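Come Make Games With Us: Call for Beta Learners

Trodel is building a new course on rigging and animating machines for games, and we'd love your help testing it!
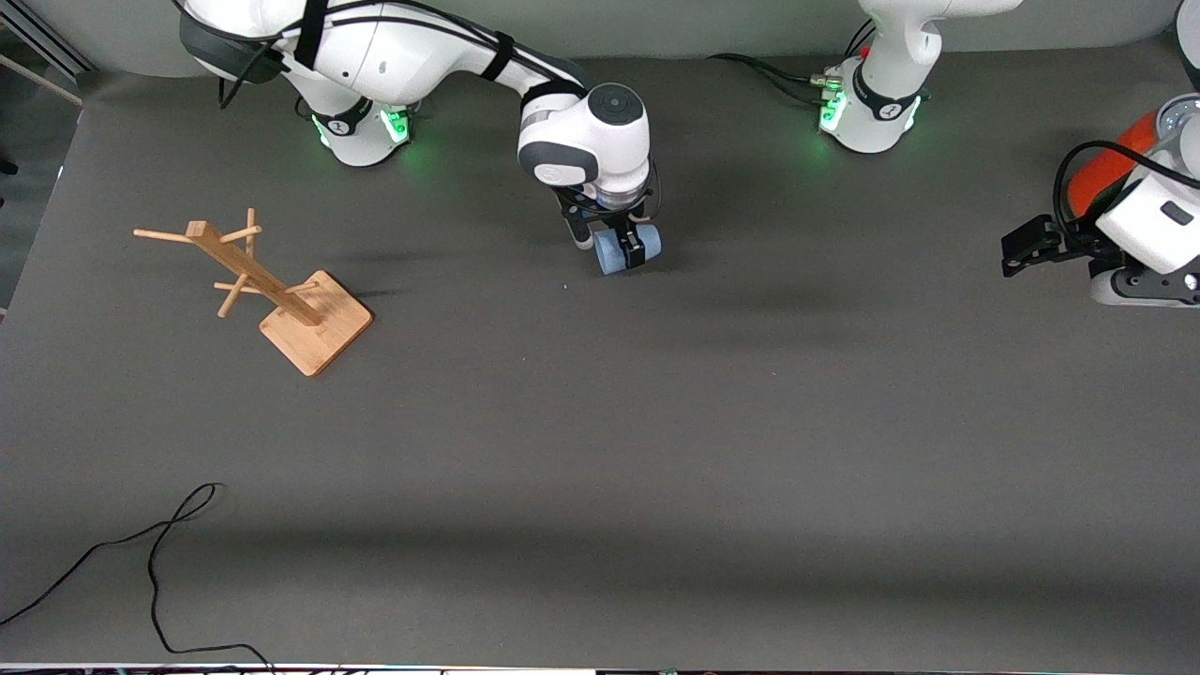

White arm, black gripper, light-blue cylinder.

We're looking for 15 people who know a little 3D modeling and want to get their work moving inside a game engine. You'll try every lesson early, break things, and tell us where you got stuck. No coding background needed. The course starts in September and you keep access for good.

Send a short note and one model you like to the Trodel team by June 15, 2019.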